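Groups > Presholm Table Crafts > Minutes

March, 7 p.m., back room at Hellora

I'm doing the minutes again, so you get them my way. We had about 50 minutes of business and then far too much cake. Last month's minutes were passed with one fix: the shelf paper came from Ibarra and I had written Stareck. Sorry, Ibarra!

First up was the basket for the spring display. We're going with the orange woven one, the rectangle with the rounded corners, and everybody liked how it looks on a plain white table. The pink piece goes inside it.
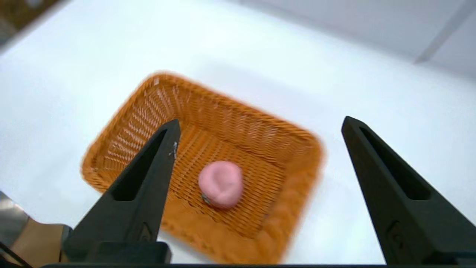
Minutes taken by Onni Partanen

We talked a good while about whether the pink piece should sit in the basket or next to it. I was for next to it, on the right, so the weave of the basket floor gets seen too. It's a small thing, pink with a little bit of green on it, and I thought it could hold its own on the white. I lost that vote, and I'm fine with it (mostly).

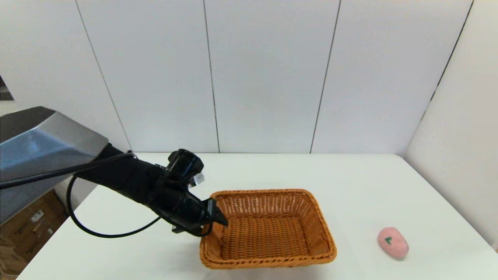

Where it sits in the basket

Agreed: toward the right and closer to the front rim, with the left side left open. No tissue, no shredded paper, no ribbon. The card goes on the wall behind and it will just say "Peach," since we couldn't agree on anything longer and it was getting late.
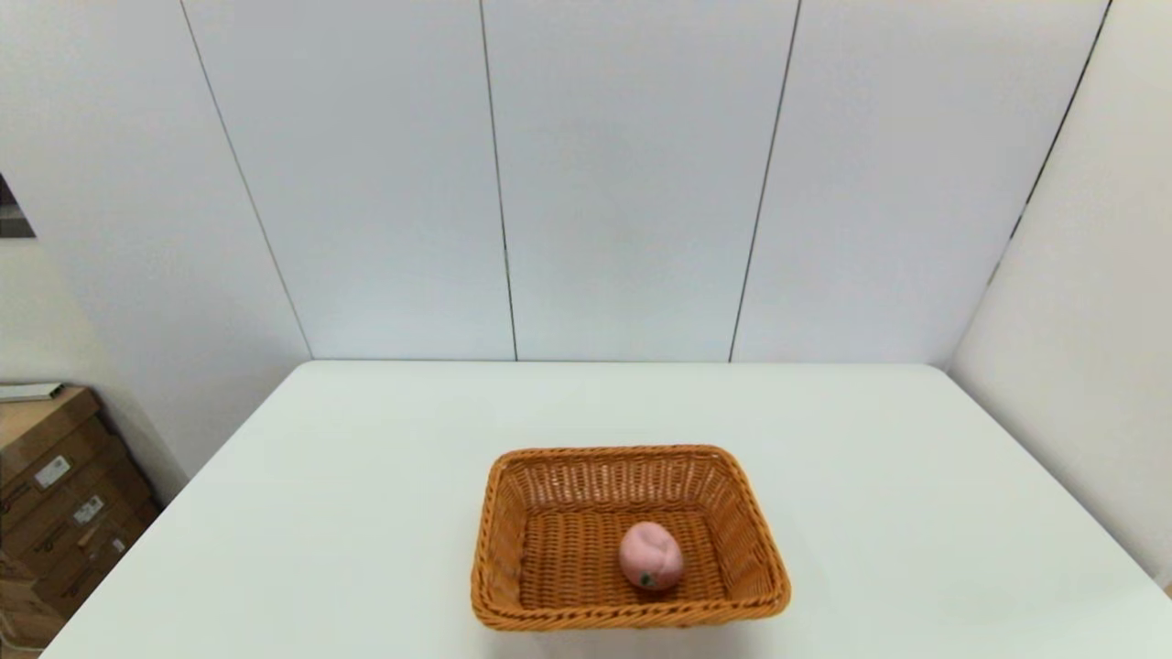

Marguerite said she would still like to see two or three more peaches in there by opening day, and that one piece of fruit in a basket looks like somebody ate the rest. We left that open. If anyone wants to make one, bring it next time and we'll try it out.

Then the baskets themselves. Stareck quoted us $60 for a second one in the same color — more than I'd hoped, but we have $853 in the account and we said yes. Please look the rim over when it comes. It's that thick braided edge, like a rope, and it's the part I'd hate to see fray. Pick baskets up with both hands and don't stack them.

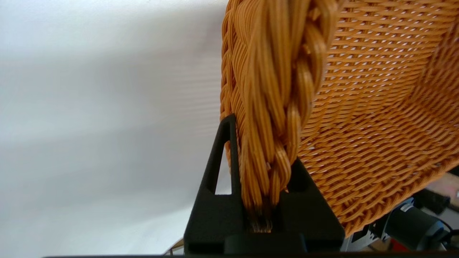 Onni Partanen
Secretary, Presholm Table Crafts

Left over for next time: who has the key to the tall cupboard, and whether we start at 7 or half past. Set-up for the display needs 2 people and so far it's me. Cake was lemon and there's a slice in the fridge with my name on it, so hands off!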